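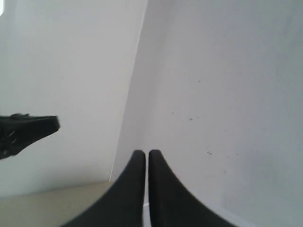 Cleaning marks off a painted wall is a good first test if you want to know whether a robot arm can do housework yet. The job needs no grasping of odd shapes, nothing breaks if it goes badly, and you can tell at a glance how well it went. It is also harder than it sounds. Small, faint, grayish-brown spots like the ones just past the fingertips are easy for a person to pick out and easy for a robot to miss, and a corner where two white walls meet gives its camera very little else to go on.

This guide covers how to set up the chore, how to teach it, and how to score it fairly. It assumes you already have an arm with a two-finger gripper and a camera near the wrist, and that you can record and replay demonstrations. I used a Bultari arm and the Hustomance control software, but the steps should carry over to most setups of that kind.

What you need

An arm that can reach the wall from waist height to near the floor.
A two-finger gripper with a matte finish. Shiny fingers throw reflections onto a white wall.
A foam block with a strip of microfiber cloth around it. I cut mine from a Rivas cleaning pad.
A spray bottle of water with a drop of dish soap. You will be doing the spraying yourself.
Masking tape.
A dry towel.

Step 1: Pick the wall

Choose a stretch of wall with flat or eggshell paint that has been up for at least a month. Fresh paint will come off on the cloth and spoil the test.

Rub one mark by hand with a damp cloth before you do anything else. If it does not come off for you in a few strokes, it is a chip, a stain under the paint, or a flaw in the plaster, and the robot will not get it off either. Put a small piece of tape beside any mark like that and leave it out of the score. I skipped this on my first try and spent an afternoon tuning pressure on a spot that was a hole in the paint.

Step 2: Set the light

Turn off any lamp that shines straight at the wall. A bright patch of glare can hide marks completely, and a robot that was taught with the glare in one place will act strangely once it moves. Daylight through a thin curtain works well. Overhead light is fine if it is spread out.

Check the camera view as well as the wall. If you cannot find a mark in the camera view with your own eyes, do not expect the software to find it.

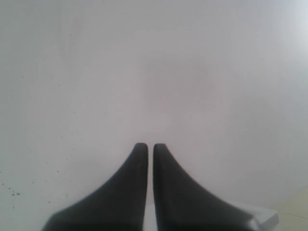
Keep the light the same from the first demonstration to the last. If you have to stop for the day, write down which lamps were on and where the curtain was. Later on you can change the light on purpose to see how much the robot can put up with, but that is a separate test with its own score.

Step 3: Teach the motion

Start with the cloth block already in the gripper. Picking it up is a different skill and you can add it later.

Guide the arm so the block touches the wall flat, a little above the mark. Wipe down in a short stroke, lift, go back up, and wipe again. Three strokes per mark is enough. Lift the block fully off the wall between strokes so the recording shows a clear start and end to each one.

Work from the top of the wall to the bottom. Drips run down, and you want the robot to go over them after they form.

I recorded 200 demonstrations and threw out the ones where I had bumped the wall or drifted off the mark. That left 192. You can get a result with fewer, but in my runs the arm kept wiping next to the marks until I had given it a good spread of positions. Vary the height and the side you approach from. If every demonstration starts at the same spot, the robot learns the spot and ignores the dirt.

Step 4: Limit the force

Set the force limit before you let the arm run on its own. Start at the lowest setting that keeps the cloth touching the wall and raise it in small steps. Too little force and the block skates over the mark. Too much and you get a polished patch that shows up whenever the light comes from the side.

Keep a hand near the stop button for the first runs. An arm that thinks the wall is farther away than it is will keep pushing, and plain white paint is one of the worst surfaces for judging distance. A strip of masking tape at each end of the work area gives the camera an edge to hold on to.

Step 5: Deal with what is in front of the wall

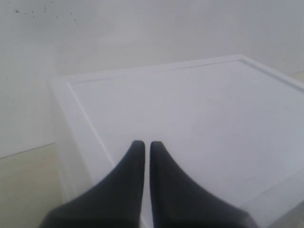

Most walls in a real home have something standing against them, and the lower part is where the dirt collects. You can clear everything away, but then you are testing a house that has been emptied for the robot. I think it is better to leave one simple thing in place. A white box in front of an off-white wall is about as plain as furniture gets, and it still causes trouble, with a raised rim running around a recessed top that is nearly the same color as everything behind it. The arm has to know where that rim is before it can reach over it.

Teach the reach as its own motion. Come in high, pass over the far edge, and only then lower the block toward the wall. Record some demonstrations with the box pulled forward a little and some with it turned. If the arm clips the rim, stop the run and mark it as a failure, even if the box did not move.

Do not let the robot put the wet block down on top of the box. It will leave a puddle in the recess, and you will be the one drying it.

Step 6: Score it

Mark off a square of wall with tape and look at it before and after each run. For each mark, write down one of these:

Gone.
Lighter.
Missed.
Smeared.

Smeared should count against the robot more than missed. A missed mark leaves you where you started, while a smear gives you a bigger job.

Do 15 runs before you decide anything. My first two looked excellent and the next four were poor, with nothing changed that I could find. Dry the wall with the towel after every run and wait until it looks even again.

Can it do the chore yet?

Partly. With steady light, a bare wall, and a clean cloth handed to it, my arm could wipe marks well enough that I stopped following it around. Bigger, darker spots were dependable. The smallest ones were hit or miss all the way through.

It could not tell when the cloth was dirty, it could not rinse it, and it could not decide whether a mark was worth wiping. It also needed me to wet the wall. Counting setup, I could have cleaned that wall by hand many times over.

If you want a robot to save you time on walls this year, I would not bother. If you want to learn where the hard parts of a simple chore are, this is a cheap way to do it, and the same demonstrations can be a starting point for cabinet doors and baseboards. I plan to try the cabinet doors next, with the box moved out of the way at first.

Last updated 6th September. The force section was rewritten and the scoring list now includes smears.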